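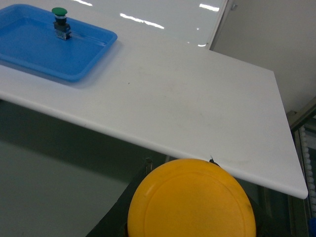 Vol. 9, No. 6

The Old Regiment Newsletter, September 2023

From the Reading Table: The Urnov Rifles and how a regiment gets its name

Several of you wrote after the summer number to ask for more on the Urnov Rifles, who got only a paragraph in my piece on the Merkia border garrisons, and I am only too happy to oblige. I have been living with these men for the better part of the year now (my husband would say they have been living with us, judging by the state of the dining room) and it is a pleasure to finally set some of it down.

The first thing to understand is that there were two units called the Urnov Rifles, and the older books mix them up without a blush. The first was a volunteer battalion raised in the town of Urnov itself, mostly from sawmill hands and the sons of shopkeepers, who drilled in borrowed coats and elected their own company officers. The second was a regular regiment that took the name over when the volunteers were folded into it, along with two companies from the river forts that had never set foot in the town and, going by their letters, resented the name a good deal.

The muster roll drawn up at the time of the merger lists 2,488 men. That sounds like a very healthy regiment until you start reading down the columns. A great many are marked as absent on harvest leave, and others turn up twice, once under the volunteer company and once under the new one, with the spelling changed just enough to slip past a tired clerk. I have been through the first half of the roll with a pencil and would not like to swear to the total. If anyone has patience to spare this winter, the second half is yours for the asking!

Elected officers were the sore point. The volunteers had been promised they could keep their captains, and for a little while they did. Then Colonel Simberg arrived from the capital with his own staff and a firm idea that a company should not be voting on anything. His order book survives, and it is wonderfully bad-tempered reading. He complains of the men's boots, their singing, their habit of walking home on Saturday nights, and above all of Captain Bouazza, who had been a schoolteacher before all this and who answered every order in writing, at length, with numbered paragraphs. I confess I am rather on the captain's side.

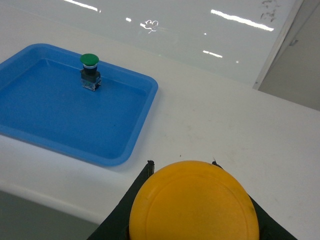 Did the volunteers keep their own badge after the merger?

They wore it for one more season. The pine branch was replaced on the cap by the regular regiment's plain star, though men from the original companies went on sewing it inside their coats, and a few of those coats have come down through families.

The winter after the merger they were sent up to hold the pass, which is where most people first meet them. The usual account has the regiment holding on for 76 days with hardly any supply. I think the number is sound, as it matches both the order book and the quartermaster's receipts, but "hardly any supply" needs some softening. The receipts show flour, lamp oil and salt fish going up by mule all through the cold months, and one long, aggrieved note about a missing barrel of vinegar. They were hungry, certainly, and they were cold, but somebody down in the valley was looking out for them, and I would dearly love to know who signed those receipts. The initials look like T.B. or possibly F.B., and the ink has run.
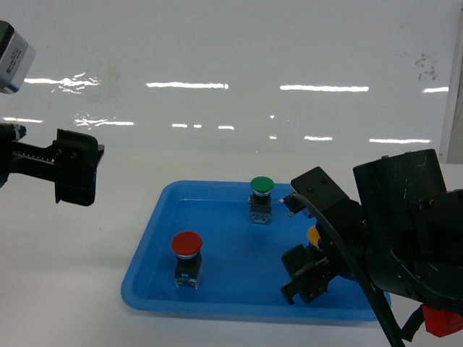 I have written to the Merkia town archive to ask whether they hold the matching half of the receipt book, and was told very kindly that the boxes are being moved and will be open to readers again in October. I plan to go up then and spend a few days, and if any of you would like a page or two looked at while I am there, please send me the reference as early as you can, with the box number if you have it. Family names from the river forts are especially welcome, as that side of the story is still badly thin.

Next time, the regimental band and what became of its drums.

Tassanee Sombatkul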